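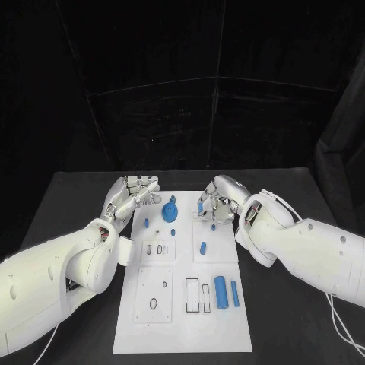
The Itavden work mat is a white, wipe-clean mat for cutting, gluing, sorting and fine assembly on a table you would like to keep in good order. It lies flat straight from the tube and needs no clips or tape. We supply it in white only, and most customers put it on something dark. A white sheet in the middle of a black tabletop is easy to find out of the corner of your eye, and its edges stay clear in poor light. Small dark parts also show up well against it.

Shop > Table Protection > Work Mats > Itavden

The mat is made from a single layer of solid silicone, white all the way through, so light scratches don't show a different colour underneath. The top has a fine matt texture that cuts down glare from a desk lamp. The underside is smooth and grips most hard surfaces. On cloth it grips less well, and we suggest the heavier version for that.
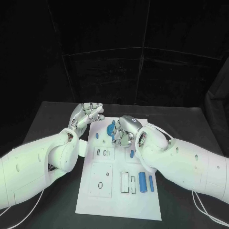 Sizes and codes

Itavden Standard, code 1103. For ordinary desk and table use.
Itavden Heavy, code 1532. The same surface and outline, twice the thickness. Better over a tablecloth or on an uneven bench.

Both have square corners and a plain edge. There is no printed grid. Customers who want measurements should look at the Kidarwood rule, which is 300 mm long and sits along any side of the mat.

Use and care

Wash in warm water with a little washing-up liquid and leave to dry flat. Most craft glues peel off once they have set. Solvent-based inks may leave a mark — wipe them up while they are fresh. A craft knife can be used with light pressure, but the mat isn't a cutting board and repeated cuts in one place will go through. 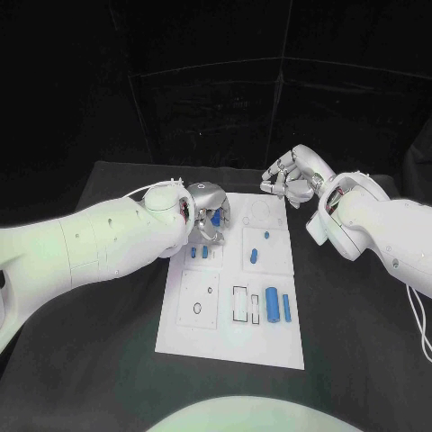
Store it rolled with the textured side out, or flat under other things. Don't fold it. A crease takes days to drop out and a sharp one may stay for good. If the mat has been kept in a cold shed, bring it indoors for an hour before unrolling.

Packing

Each mat comes in a card tube with a cotton tie. Schools and workshops can order cartons of 100 at the trade price, packed flat between boards. Cartons are sent by pallet in December and can't be left without a signature.

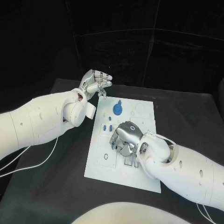

Radomír Vlček writes that he has used the Heavy for repairing clocks and wouldn't go back to newspaper, though he would like a raised lip to stop screws rolling off. Dušan Pešek asks whether the Standard can be trimmed to fit a drawer. It can, with scissors or a knife and a straight edge, but trimmed mats can't be returned.

Also in this section: the Prirel parts tray, which has a lip on all four sides, and the Zeman bench cover.

Work Mats | Trays | Bench Covers | Rules | Delivery | Contact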